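FOR IMMEDIATE RELEASE

Nakov Robotics Club opens its sorting project to visitors in January

Student team will run the Hulska arm live, hand over its notes to other schools and take sign-ups for spring

The Nakov Robotics Club will hold an open workshop this January, with student-run demos of the sorting project the team has been building since the start of the school year. Doors open at 4 p.m. Free. No registration needed for families, schools bringing a group should email first.

The project is called Hulska. Name came from a vote, long story. The task is simple to say and hard to do: a robot faces one messy basket and has to pick things out of it, one at a time, and drop each in the right box. Soft things, hard things, round things, things that squash when you grab them. The students write the code, set up the table, run the trials and keep the log.

The club has 26 members this year, ages 15 and up, split into two crews. One crew works on picking – where to close the gripper, how hard, when to give up and try again. The other works on sorting, meaning what the item is and which box it belongs in. They swap after each round of trials so everyone has to read everyone else's code, which has caused some arguments and a lot better comments in the code.

"We started the year with wooden blocks on a bare table and the kids were bored in a week," said Miklós Győri, who coaches the team. "So I told them to bring in the worst stuff they could find. Cans, wrappers, dog toys, whatever. Now they fight over who gets to fill the basket."

Filling the basket has turned into its own job. The rule is that the crew being tested can't pack it. Items go in mixed, nothing lined up, nothing facing the handy way. Knitted cloth is the item students complain about most, it folds over other things and hides them. The spiky rubber toys are a close second.

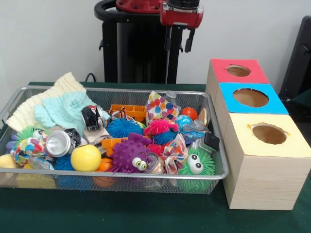 The Hulska table: mixed basket at left, sorting boxes at right, gripper overhead.

The boxes are student work too. Cardboard, with a round hole cut in each top, colored so that people watching can follow what goes where. First set was all one size and the holes were too small for the bigger toys. The crews recut them over a lunch period. A bigger hole makes the drop easier but scores lower under the club's own rules, so there is still debate on that.

Scoring works like this. A clean pick and a correct drop earns 4 points. A clean pick dropped in the wrong box earns 2. Anything knocked off the table costs points, and a stop called by a student for safety costs nothing, ever. Győri says that last rule is the one he will not change.

"I want them hitting stop early and often," he said. "You can always start the run over. Nobody should be thinking about their score when the arm does somthing weird."

At the open workshop visitors will see both crews run timed rounds, then a round where the audience packs the basket. Bring something if you like. It must be smaller than a grapefruit, no glass, no liquids, nothing you need back in perfect shape. Students will check items at the door.

There will also be a short talk by the sorting crew on how they label their pictures, and a hands-on table for younger kids with paper boxes and kitchen tongs – same rules, same points, no robot. That one was popular at the fall family night and the line got long, so come early if you have little ones.

After the workshop the team heads into final prep for the Prurnis Challenge, a regional student contest in household sorting. It will be Nakov's first entry. Teams there get a basket they have never seen and a fixed time to clear it. The club has been practicing with the lights turned down and with items swapped at the last minute, since the contest room will not be set up the way thier own is.

The club's build notes, the trial log and the cutting template for the boxes will be given to any school that asks. The template is printed at full size and works with ordinary shipping cartons. Parts of the log are handwritten, sorry in advance.

Support for this year's project comes from Diệp, the neighborhood print and repair shop, which has donated cardboard, cable and a good deal of bench time. The club is still looking for odd items for the basket and one more adult helper for the late sessions. No coding background needed.

Spring sign-ups open the same evening and stay open until the crews are full. New members start on the log and the basket, then move on to code.

Press are welcome to film the timed rounds. Please stay behind the tape line while the arm is moving, and ask before filming students up close. Interviews with Győri and with both crews can be set up before doors open.

Contact: Miklós Győri, Nakov Robotics Club

###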